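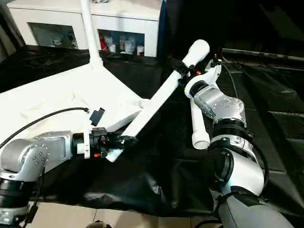 Tuấn Từ asked me, when I sat down to write this, to please put one thing first: the assembly crew at Prurncombe would rather be asked about a change in June than told about it afterward. I said I would, and I think it's a fair thing to open with, so there it is.

Now to the report itself. As you'll remember, the Desomlow grant paid for the two-arm station on the white plastics line and for the training hours that go with it. The station has now handled 2,565 assemblies. Of those, 176 were set aside for a person to look over, mostly for a leg that sat a little crooked where it joins the panel, and 76 of those went on to packing after a quick fix by hand. The rest were scrapped, and I'd like to see that number come down before I write to you again.

What I most want to tell you about is the people, though. Before the station went in, holding a big panel steady while somebody else worked on it was a two-person job, and it was hard on the shoulders. With both arms taking the weight, one person can look after the work and the other is free for inspection or for the bench repairs we were always behind on. We have 14 people trained so far, on both shifts, and I've been so pleased by how they help each other along (the evening crew wrote their own start-up sheet, and it is better than ours!).

It hasn't all been smooth. A few folks miss having a partner to talk to, and they've said so plainly. Oksanen, the firm that set up the software for us, changed the grip settings twice without a word to the floor, and the crew had to work out for themselves why the arms were behaving differently. That was what Tuấn had in mind. We've since agreed that any change goes up on the board by 7 a.m. on the day, with a name beside it.

Pay was another worry, and you asked about it last time. The people who moved to inspection kept their old rate through the training period and have gone up a step now that they're signed off. There have been no layoffs, and none are planned.

For the next stretch we'd like to bring two people over from Ciltbridge to learn the station before theirs is ordered – they have the floor space ready and a good many questions. I'd also like to use what is left of the training money for a second round on safe stops and restarts, and I'll send the costs for that separately once the shift leads have agreed on the hours.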